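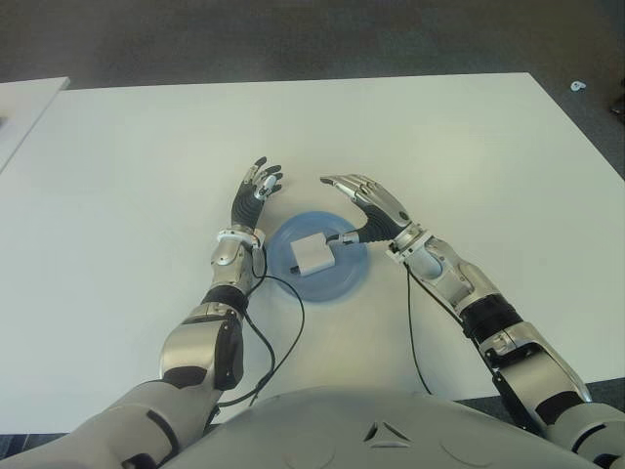 El humanoide en la mesa de pruebas, con el plato azul y la cajita blanca.

Publicado en abril por Osvaldo Lins

Llevo dos semanas dedicado casi por completo a las manos del robot. El trabajo con los platos y las piezas pequeñas es la parte que se enseña a los clientes, pero antes hay que tener bien puestos los ceros, las cintas de las muñecas y los cables, y en eso se me va la mayor parte del día. Apunto aquí cómo lo hago ahora, porque en Meireles somos dos para mantenerlo y el cuaderno del taller ya no lo entiende nadie.

La rutina empieza con el robot en reposo y los brazos apoyados. Primero reviso los tornillos de los antebrazos con la llave corta. Los de la zona del codo se aflojan antes que los demás, sobre todo después de un turno largo. No les pongo fijador fuerte: probé con uno el año pasado y para sacar un panel tuve que calentar la carcasa con pistola, cosa que no pienso repetir.

Después van los cables de las manos. Al principio los llevábamos sujetos al antebrazo con bridas, muy ordenados, y a los 600 ciclos el conector de la muñeca izquierda empezó a dar cortes. Lindalva Leite propuso dejarlos sueltos sobre la mesa, con curva suficiente para que la muñeca gire entera sin tirar. Queda más feo y hay que vigilar que el lazo no se meta debajo del plato, pero no hemos vuelto a cambiar un conector.

El cero de los dedos lo hago con el programa de Fasix. Abre y cierra cada dedo siete veces y guarda la media. Si un dedo se desvía, lo repito con la mano en otra postura antes de tocar nada, porque la mitad de las veces el culpable es el guante, que se ha corrido y frena el pulgar.
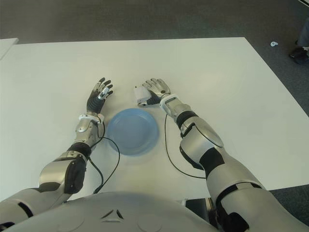
Una pieza en cada mano y el plato vacío entre las dos.

La prueba con dos piezas es la que más información da. Con una sola mano el robot puede compensar un cero malo inclinando un poco la muñeca, y en el registro casi no se nota. Con las dos ocupadas a la vez, el error sale enseguida. Usamos un plato de plástico con el borde bajo. El anterior, uno Kundby de loza, era más bonito y pesaba más, pero cada roce de la yema contra el borde sonaba en toda la sala.

Hago tandas de 100 repeticiones y solo miro los fallos al terminar. Antes paraba en cada uno, corregía algo y al final no sabía qué corrección había servido. En la última tanda buena el aviso de fuerza saltó en la repetición 133, ya metidos en la segunda serie, y era la yema del índice derecho, que pedía cambio.
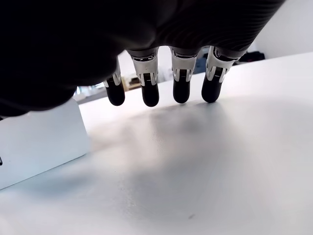

Las yemas son la pieza que más gastamos. Las compro a Dillus en bolsas y las guardo en una caja cerrada, porque con la luz de la ventana se endurecen. Para comprobarlas bajo la mano con la palma hacia la mesa y la paro cuando las puntas negras quedan casi rozando la superficie, todas a una altura parecida. Desde la cámara de la muñeca se ve bien si alguna se queda más alta que las otras – una diferencia pequeña la acepto, si crece de un día para otro cambio la yema y repito el cero. También aprovecho para mirar la ranura central de las carcasas blancas, donde flexiona el dedo, que es donde se mete la pelusa. La saco con un pincel seco. Nada de aire comprimido, que la empuja hacia dentro.

Me queda pendiente el guante derecho. Tiene las costillas bien, pero el elástico de la muñeca ha cedido y lo estoy sujetando con una vuelta de cinta – funciona, aunque hay que revisarla cada mañana. He pedido dos de repuesto. Cuando lleguen pondré las medidas, que las del manual no coinciden con las de nuestra mano.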